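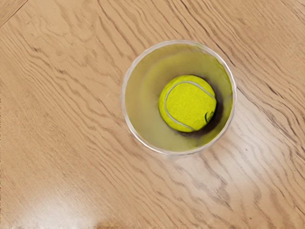
Preguntas frecuentes: tareas domésticas y de taller con brazos robóticos

Página mantenida por el grupo de manipulación de Wadell. Responde Luzius Hauser. Última revisión: julio.

¿Puede un robot recoger una casa hoy?

No de forma autónoma y completa. Puede ejecutar tareas sueltas, delimitadas de antemano, sobre una superficie conocida y con objetos que ya ha visto. La distancia entre «mete esta pelota en este tubo» y «ordena el cuarto» sigue siendo grande, y no se reduce sumando tareas sueltas.

¿Qué tareas dan mejor resultado?

Las de coger y colocar, con objetos rígidos, separados entre sí y con holgura en el destino. También la clasificación en cajas y la carga de bandejas con posiciones fijas. Doblar ropa, fregar sartenes o vaciar un cajón revuelto quedan por detrás: el material se deforma, hay líquido o los objetos se tapan unos a otros.

¿Por qué ensayar con pelotas de tenis y no con platos?

Una pelota es barata, no se rompe y presenta casi la misma forma desde cualquier lado, con lo que el problema de la orientación desaparece. Lo que queda es el agarre, el traslado y la inserción. A cambio, rueda. Un contacto lateral de los dedos antes de cerrar basta para desplazarla, y el programa tiene que volver a localizarla. El fieltro añade rozamiento, que ayuda en el agarre y estorba al introducirla en un tubo ajustado.

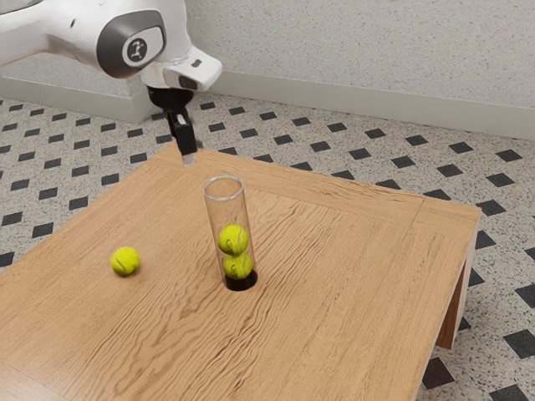
Tarea de guardar pelotas, en simulación: dos en el tubo y una sobre la mesa.

¿Qué dificultad tiene un recipiente transparente?

La percepción. Los sensores de profundidad suelen fallar con vidrio o plástico claro: devuelven huecos o la distancia de lo que hay detrás. Visto desde arriba, además, el borde es una línea fina que puede confundirse con la veta de la madera. En nuestro caso se estima el centro del recipiente a partir del borde y se comprueba después con una segunda vista – lateral, si la hay.

¿Los resultados en simulación valen para una cocina real?

En parte. La simulación permite repetir la misma tarea con variaciones de luz, textura y posición a un coste muy bajo. La serie Stulitmont consta de 2594 episodios simulados, un volumen que en un banco físico exigiría mucho tiempo de supervisión. Lo que peor se transfiere es el contacto: rozamiento, holguras mecánicas y deformación del fieltro. Un porcentaje de acierto en simulación no debe leerse como previsión del comportamiento en una vivienda.

¿Qué porcentaje de acierto obtienen?

En la última serie, 64 % de episodios completos, contando como fallo cualquier episodio en el que una pelota quede fuera del tubo. Con la posición inicial del recipiente también aleatoria baja al 55 %. No publicamos el acierto por pelota: es más alto y da una idea equivocada, dado que el usuario quiere la mesa recogida.

¿Y en el taller?

La situación es más favorable. En una línea se pueden fijar la altura de la mesa, la iluminación y el punto de entrega de las piezas. La célula Schnyder trabaja con útiles de posicionado y apenas necesita visión. En una vivienda no se puede pedir al usuario que atornille los vasos a la encimera.

¿Basta una pinza paralela de dos dedos?

Para objetos compactos, sí. Es robusta, fácil de modelar y de mantener. Tiene dos límites: la apertura máxima, que fija el tamaño del objeto, y el volumen de los propios dedos, que puede impedir que entren en un recipiente estrecho. En ese caso se suelta el objeto desde la boca y se deja caer.

¿Es más rápido que una persona?

No en tareas de este tipo. Una persona guarda unas pelotas sin prestar atención. El interés está en las horas sin supervisión, y para eso la fiabilidad pesa más que la velocidad.

¿Se puede instalar ya en casa?

No distribuimos equipos para uso doméstico. El banco Clomwood es material de laboratorio y requiere un operador con acceso a la parada de emergencia.

¿Dónde se envían otras preguntas?

Mediante el formulario de contacto, indicando en el asunto «manipulación». Las consultas recibidas en domingo se atienden el siguiente día laborable.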